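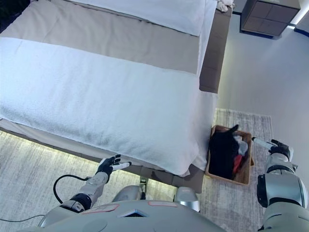 Search this site
Search
Go

Enen Linen Wash Records

16/07/2021
By the Enen project

Enen is a set of wash records for hotel bed linen and towels. It covers 500 pieces that went through the Farah laundry in Pretitz, each one measured when new and again at set points until it was retired or reached 150 washes. We put it together for people who buy linen for small hotels and want to know how much a sheet shrinks before it stops fitting the mattress.

What is in it

One row per piece per measurement. Flat sheets, fitted sheets, duvet covers, pillowcases, hand towels and bath towels are all in the same file, told apart by the item column. There are 8 fabric codes. The code sheet gives the fiber content and thread count for each sheeting fabric, and the fiber content and weight for each towel fabric.

Files

linen.csv – the measurements
codes.csv – fabric codes and item codes
washes.csv – one row per machine load, with program and temperature
notes.txt – remarks typed in by laundry staff, lightly edited for spelling

Columns in linen.csv

piece_id – number stitched on the hem tag
item – see codes.csv
fabric – see codes.csv
wash_count – washes completed when measured, 0 for new
length_cm, width_cm – laid flat after ironing, or after tumble drying for towels
weight_g – dry weight, blank for duvet covers
retired – yes or no
reason – stain, tear, thin, lost, other

How it was measured

Pieces were laid on the folding table without being stretched and measured along the center line in both directions. Fitted sheets were a problem. The elastic pulls the corners in, so we measured the top panel from seam to seam and left the pocket depth out. If you need pocket depth, Enen will not help you.

Whites were washed at 80 degrees Celsius. Colored pieces went in a cooler program, listed load by load in washes.csv. All loads used the same Pevex detergent. We did not test any other, so please don't use the set to compare detergents.

Known problems

Some hem tags came off in the tumble dryer. Where we could match the piece by its size and fabric we sewed on a new tag with the old number. Where we couldn't, the piece is marked retired with the reason "lost". Those rows say nothing about wear.

Towel weights in the first batch were taken while the towels were still slightly damp. They are marked with an asterisk in notes.txt and should be left out of any average.

Stain is overused as a reason. Staff picked it for yellowing as well as for spills, and we have not tried to separate the two.

Using it

Join linen.csv to codes.csv on item and fabric. Dimensions are in centimeters everywhere. Blank means not measured, and zero is only ever used in wash_count.

You may copy and change the files for any purpose. Please keep codes.csv with the rest, as the codes mean nothing without it.

Comments (3)

linen_cupboard wrote:
Is the shrinkage on duvet covers measured with the buttons done up? Ours always come out shorter on the button side.

enen wrote:
Buttons done up, center line only. We didn't measure the edges separately.

hillside rooms wrote:
codes.csv opens with all the fabric names in one column for me. Changing the separator to semicolon fixed it.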